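# Gallery: the table and the flower walls

Wusis is a small furniture and interiors shop. We make tabletops, shelves and wall panels, mostly for rooms that are short on space. This page covers the Gilmartin corner, a light wood top with patterned panels on two sides.

The order started with the walls. The customer had already picked the Raletti pattern in orange-red and wanted a table that would hold up next to it. We tried a painted top first and it looked flat. A dark stain was worse, as the corner got gloomy by the middle of the afternoon. The wood you see is the third try, with a honey tone and a lot of figure in the grain. It has enough going on to stand beside flowers that size.

The top took 21 days from rough boards to final finish. Sanding was done in 5 passes by hand. The panels came in one delivery and went up the following week.

A few notes for anyone planning something similar:

- Hang the panels before the table goes in. We did it the other way once, on the Vademari job, and had to pull the table out again.
- Large patterns need a dry layout on the floor. Allow 20 minutes per wall.
- Light wood shows crumbs and dust less than dark wood, but it does show them. A soft brush is better than a cloth.
- Scratches near the back of a table usually come from things being pushed into the corner. They can be sanded out when the top is refinished.

Samples of the pattern can be mailed out for a small deposit. The next batch of tops will be ready in August.
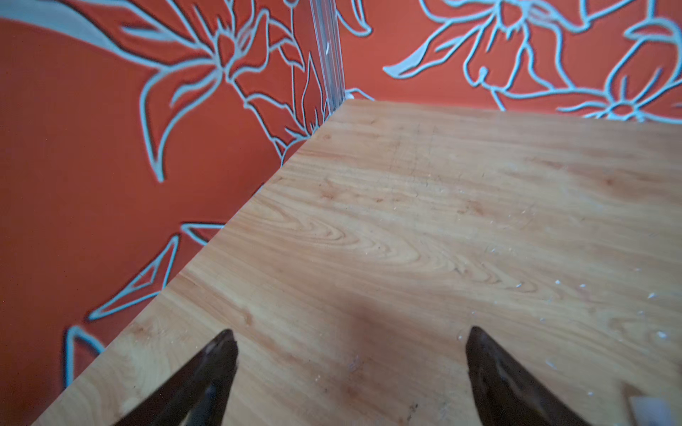 **Vademari workshop, April 4, 2022**

The back corner of the table, where the two orange-red walls meet at a clear vertical seam. The flowers and leaves are outlined in pale blue-white, with a big lily-like bloom on the left wall and a five-petaled one over on the right. Long stems tie the flowers together on the back wall.

The top has some use on it, with faint scratches toward the corner and little white specks on the surface, more of them to the right. The grain is strong all the way across. We would choose the same wood again for this pattern.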